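Chapter 7
Packaging and the Small Business
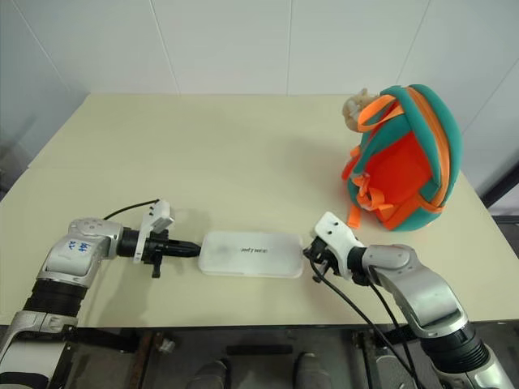 7.1 Why a chapter about packaging

Students who begin a course in small business management usually expect to learn about prices, loans and advertising. Packaging comes to their mind late, or it does not come at all. Yet for many small producers the package is the second largest cost after the raw material, and it is the first thing that a customer touches. In this chapter we study how a small firm chooses a package, how it calculates the real cost of it, and how it talks with a supplier.

By the word package we understand three different levels. The primary package touches the product directly, for example a jar, a pouch or a flat plastic box with a lid. The secondary package holds several primary packages together. The transport package protects everything on the road and in the warehouse. The same object can play two roles -- a strong carton may be both secondary package and transport package -- and the student should always ask which role is being discussed before comparing prices.

7.2 An opening case: the soap workshop of Pendo Mabula

Pendo Mabula started to make hand soap at home and later rented a workshop with two employees. She sold under the name Zesgate, first at markets and then through shops. In the beginning every bar was wrapped in paper and tied with a string. The customers at the market liked it very much. The shops did not. The paper became soft in humid rooms, the string opened, and the bars could not be put one on another on a shelf.

In September she asked two suppliers for offers. The first, Grunder, proposed a folding carton. The second, Amrani, proposed a reusable plastic box with a lid. The carton was cheaper for each piece, but Grunder accepted only orders of 2578 pieces or more, because this number filled one pallet. Amrani sold its boxes in lots of 384. At that time Zesgate was selling 167 bars in a month.

Let us look at what these numbers mean. With the carton, Pendo would buy stock for more than 15 months. She would pay for all of it on the first day, and she would need a dry place to keep it. With the box, she would buy stock for a little more than two months. If she wanted to change the label or the size of the bar, she would lose little.

Her bookkeeper, Mahmoud Shehata, made a simple table with three columns: price of the package, cost of storing it, and cost of the hours spent in packing. The last column surprised them both. Wrapping in paper and string took so much time that it was the most expensive of the three methods, although paper and string themselves cost almost nothing.

Pendo chose the box for the shops and kept the paper for the markets. We will return to her decision in section 7.6, where we will see that it also brought new difficulties, mainly with customers who wished to give the boxes back.

7.3 What you will learn

After studying this chapter you should be able to:

explain the difference between primary, secondary and transport package;
calculate the full cost of a package, including storage and labor;
read a supplier's offer and find the minimum order in it;
describe at least two situations in which the cheapest package is a wrong choice.

7.4 Terms used in this chapter

Minimum order: the smallest quantity that a supplier agrees to sell at the offered price.

Cover time: the number of months (or weeks) for which the present stock will be enough, if sales stay the same. It is found by dividing the stock by the monthly sales.

Packing labor: the paid time needed to put the product into its package, close it and label it. Time for cleaning the table and bringing materials is also included, and students often forget this part.

Tied money: money which is already spent on stock and cannot be used for other needs until the stock is sold.

Before going to section 7.5, please find the cover time for a firm which holds 384 boxes and sells 116 units in a month. Then think what the owner should do if the supplier needs six weeks for a delivery. Keep your notes, they will be used again in the exercise on reordering.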